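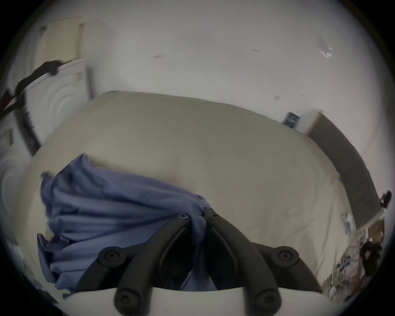 The blue cloth, over the beige-green sheet.

Posted 10/16/18

I finally went through the fabric pile. It had been sitting in the back bedroom since we moved, in two bags and a drawer that no longer closed, and I had been buying new cloth because I couldn't find the old. I gave myself 45 minutes and used most of an evening.

The bed in that room is the only flat surface in the house big enough to fold on. I put a plain sheet over it first so I wouldn't pick up lint from the blanket, smoothed it out, and worked from there. A table is better for your back. We don't have a table that size, and the floor is out of the question with the dog.

The blue one gave me the most trouble. I call it blue, my sister calls it purple, and it's somewhere between the two. It goes very dark in the creases. I bought it for curtains in the last apartment and never made them. If you lay it down in a heap and pull at one corner, the rest just follows along in long folds and you end up with a bigger heap.

What works for me is this. Find one corner and hold it. Run your other hand along the edge until you get to the next corner, and don't let go of the first. Lift both, give it one shake, and lay it down away from you. Then walk around and straighten the far side. After that it folds like anything else: in half, in half again, then in thirds so it fits the shelf. I used to fold to whatever size came out, and the stack fell over every time the door opened.

I tried the folding board from Lustell that people keep recommending. It's fine for shirts. For anything bigger than a pillowcase it gets in the way, and I've put it in the donation bag along with the instructions.

The shelf itself is a Hurnix, the narrow one, 20 inches deep. I had it down as too deep for fabric, but with the thirds fold there's room for a row of small things in front — thread, the tape measure, the tin of buttons. Heavy cloth goes on the bottom and light on top. I thought about sorting by color and decided I would never keep it up.

Savvas Psarras left a comment on my last post asking whether I iron before putting things away. No. I iron when I'm going to cut. Anything that sits in a stack for months will need it again.

Four pieces are leaving the house. Two are going to my sister, who quilts, and the other two are too worn at the edges to give to anyone, so they'll be rags. The blue stays. The back bedroom window still has nothing on it but a paper shade, and I'd like to have curtains up there by December.

Next is the towel closet — I haven't opened it yet.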